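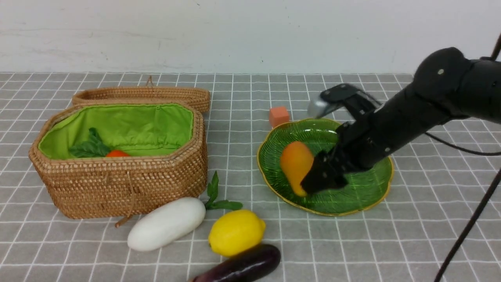 Head view, gripper on the mango, green plate.

Print this page | E-mail this page

# Watport produce set, data card + house rules

Status: v2, May 26, 2021. Maintainer: Farzana Mohmand (Ustumari). Replaces the February card, please delete old copies.

## What's in it

- 231 episodes, tabletop, arm teleoperated
- head view + wrist view, same clock
- one text instruction per episode, plain English
- joint states, gripper opening. No force data yet, see Calus ticket

## Rules for operators

1. Nobody's hands inside the arm's reach while enabled. Disable first, then move the fruit.
2. Cables clear of the plate and basket before you start. Check again after every reset.
3. Speed limit stays at the low setting. Do not edit the config, ask.
4. Slip or drop = keep recording, tag it `drop`. Don't delete drops!!
5. Real produce gets swapped when it bruises. Log the swap.
6. Stop after 2 faults in a row and write down what the arm was doing.

## Labels

Name the thing, not the color, unless two of the same thing are out. "Put the mango on the plate" fine. "Put the orange one there" not fine. Container names come from the list in `labels.txt`, if its not on the list add it first and tell Hoxha so the two sets match.

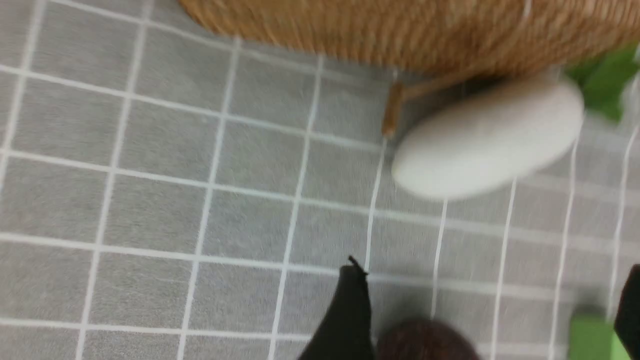 Blur threshold for wrist frames is still being argued over. Current rule: keep a blurred frame if a second person can still say which objects are in it and where the gripper finger is. The white oval thing near the basket is soft at one end and the grid lines under it smear, but you can place it, so a frame like that stays. Tag `blur_ok`. If the finger itself can't be found, tag `blur_bad` and leave it in the raw folder, we filter at export.

## Checks before upload

- both views open and play to the end
- no faces, no badges, no screens
- episode length under 4000 steps, split if longer
- 5 random episodes watched by somebody who didnt record them

## Known problems

Wrist view loses tall objects at the top edge. Partial objects get labelled only if you can name them from that view alone, no peeking at the head view. Older episodes dont follow this, relabeling is in progress.

Print | E-mail to a colleague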